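# Clear stepped rack for a snack table: how do I arrange it so it doesn't look like a jumble?

**posted by pantryshelf_mom**

Hello everyone, I hope this is the right part of the site for it, I wasn't sure if it belonged under kitchens or under small offices. I look after the snack corner at the place where I work (we're a small bookkeeping office upstairs from a tile showroom, and the snack corner is one brown table by the window). Up to now everything has lived in a big bowl, and people dig to the bottom for the one thing they like and leave the rest in a heap. So in January I talked my boss into letting me buy one of those clear acrylic step racks. It's the Vakik one, with the tiers going up like little bleachers, and I do love it, but I can't seem to get it looking nice.

What we usually keep is puffed-grain bars in clear wrappers, some little pink snack packets with a cartoon on them that one of the ladies swears by, small packs of black-and-white sandwich cookies, and the tiny yogurt drinks with the fruit on the labels. The bars slide, the cookies fall over on their faces, and the yogurt bottles roll if I so much as breathe on the table. I've tried putting the bottles on top since they're the prettiest, and I nearly lost two of them over the back!

What should go on which step? And is there any trick to keeping things from sliding on that slick plastic? I don't want to glue anything down because I wipe it every week. Thank you in advance, and sorry this got so long, my husband says I could write a novel about a dish towel.

---

**tiered_and_tidy**

Oh, I know this rack, or one very much like it! Mine came from Fakberg and it sits on the counter in our church kitchen, and I went through all the same troubles you're describing, so let me tell you what I settled on after a good deal of fussing.

Heavy things go low. Your yogurt drinks should be on the lowest part, full stop. If you stand them up they look very smart for an hour and then somebody reaches past with a sleeve. I lay mine on their sides with the caps pointing toward whoever is standing at the table. On the small ones the flavor is often right there on the cap, so people can still see what they're choosing, and a bottle lying down has a lot less falling to do. Put the same flavors side by side if you have enough of them. I go red, orange, green, only because it pleases me.

Cookie packs go in the middle. The small ones will stand on their narrow sides if they're fresh and plump, and they take up hardly any room that way. Leave a finger's width between them. I used to squeeze them in tight and then taking one would bring its neighbors along for the ride.

The light things can have the top. Puffed bars weigh next to nothing, so if one does slide off it lands without any harm done, and the pink packets can carry on along the same row. I'd keep all the bars together at one end and all the packets together at the other. When I alternated them it looked like a bead necklace, and not a good one.

As for the sliding, I cut strips of that clear ribbed drawer liner, the kind with no sticky back, and laid one on each step. You can hardly see it, and it lifts right out for washing. One roll did all my tiers with plenty left over for the spice drawer. Measure twice, though, because a strip that hangs over the front edge looks dreadful and I speak from experience.

One more thing, and then I'll let you go. Try turning the whole rack a little on the table so it sits at a slant instead of square to the wall. People can reach it from two sides and the line moves faster at coffee hour. It also stops everyone from taking only from the left end, and I have never understood why they do that.

---

**hollenstein_breakroom**

Drawer liner is good. Don't use the gel dots, they leave a ring.

Also please don't leave the yogurt drinks out all day unless the bottle says they can be. Check the label. We put out a few in the morning and the rest stay in the fridge.

---

**grandpa_of_the_vending_nook**

Just adding a bit about cleaning, since you said you wipe it weekly. Lukewarm water, one drop of dish soap and a soft cloth, and stay away from window spray with ammonia in it, which made my old Ulden rack go cloudy in patches. Pat it dry afterward or you'll see every drip mark when the sun comes in by your window. Fingerprints you will simply have to make your peace with. I keep a microfiber cloth in the drawer underneath and give the front edges a quick rub when I refill, and that does me fine until the weekend.

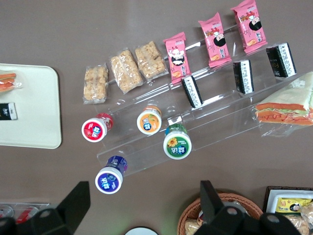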